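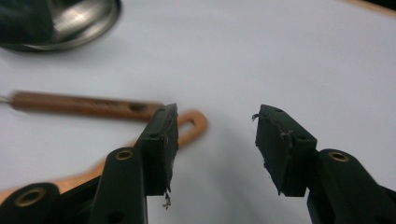 FOR IMMEDIATE RELEASE

Drama series Horkier returns to Stultdale for its second season

STULTDALE, March – The production company Brøndum has confirmed today that the television drama Horkier will come back for a second season. Filming will take place again in Stultdale and in the farming country behind the town, and most of the original cast has agreed to return. The new season will be shown by the streaming service Jirkudent, which also carried the first one.

Horkier tells the story of a family of ferry operators in a river town, and of the eldest daughter, who returns home for her father's funeral and does not leave again. The first season ended with the sale of the ferry and with a letter which the viewers were never allowed to read. Brøndum can confirm that the letter will be opened in the new season. In which episode this will happen, the company prefers to keep for itself.

"We have received a great deal of mail about the letter," said a spokesperson for Brøndum. "Some of it was quite angry. The writers have known the contents since the beginning, and we are happy that we will now be able to share them with the audience."

The filming period is planned for roughly 12 weeks and will begin when the winter light arrives, because the directors wish to keep the same grey and blue colours which many viewers have connected with the series. Interior scenes will be filmed in the former wool store near the rail yard. The kitchen of the family home is being built there again from the original drawings, as the house which was used for the first season has been sold and its new owners are now living in it.

New faces in the cast

Two new main characters will join the story. One is a retired magistrate who rents the room above the chandlery, and the other is the younger brother of the ferry's buyer, who until now was only a voice on the telephone. Both roles are already cast. The names of the actors will be published by Jirkudent in a separate announcement, after the agreements with their agents have been completed. Brøndum kindly asks the media not to treat the names now circulating on fan pages as confirmed.

The actress who plays the eldest daughter will also take part in the writing of the new season for the first time. She has worked together with the script team during the autumn and has contributed to the episodes in which her character looks for work outside the town. The role of the aunt, which was very much loved by the audience, will be larger than before.

The father, who was seen in memory scenes in the first season, will not appear again. The actor has finished his work on the series and is at present on tour with a stage play. Brøndum thanks him warmly for a performance which gave the whole story its weight.

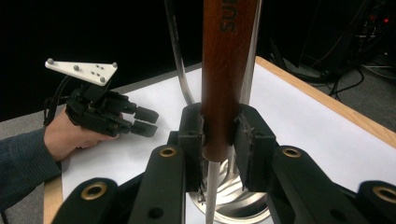 Photo: Supplied by Brøndum

A longer story

At the wish of both companies, the episodes will be longer this time. The opening episode is written as a full-length film and will have its own screening at the Stultdale picture theatre on the evening before it becomes available for streaming. Tickets for the residents of the town will be offered first, and the remaining seats will go on general sale afterwards. The cast members who are not needed on other productions will attend the screening and will meet the audience in the foyer.

Jirkudent will release the season in 4 parts, with a pause between them, and not all together on the same evening as it did with the first season. According to the streaming service, this decision follows the wishes of subscribers, many of whom have written that they watched the first season too quickly and had afterwards nobody left to discuss it with.

"Horkier is a series where people want to talk after the episode is over," said a spokesperson for Jirkudent. "They ring their mum, or they talk about it at work over a cuppa. We would like to give them the time for it."

The music will again be recorded with the brass band from the district. The title song stays the same, but it will be heard in a new arrangement for voice and cornet. A soundtrack album is in preparation and will be available at the same time as the final part of the season. Also the first season will receive a new sound mix, after a number of viewers had remarked that the dialogue on the ferry deck was difficult to understand over the engine.

Filming in the town

During the filming, the lower end of the wharf will be closed to cars on certain mornings. Pedestrians will still have access to the shops and to the post office, and the school bus will follow its normal route. The dates of the closures will be displayed at the shire office and on the noticeboard beside the bakery. Residents whose driveway is affected will receive a letter from Brøndum in advance.

People from Stultdale and the neighbouring district who would like to appear as extras are welcome to register with the production office. Experience is not necessary. The production is looking in particular for persons who can row, persons who play cards well, and families with their own older-model utes or trucks in working condition – rust is not a problem. Children can be registered by a parent or guardian only. Extras will be paid and will receive a hot lunch on each day of filming.

Visits to the set for the general public are unfortunately not possible. Fans who travel to the town are asked to respect the privacy of the house which served as the family home in the first season, and to remain on the footpath when they take photographs there.

About Brøndum

Brøndum is an independent production company for film and television drama. It develops its own material and works mainly with regional locations and local crews.

About Jirkudent

Jirkudent is a streaming service with a focus on drama series and documentaries. The complete first season of Horkier is available to all subscribers, with captions and audio description.

Media enquiries

Requests for interviews with the cast and for visits by accredited journalists can be sent to the Brøndum publicity desk. Interviews will be possible during the second half of the filming period. Scripts and preview episodes are not available at this stage.

– ENDS –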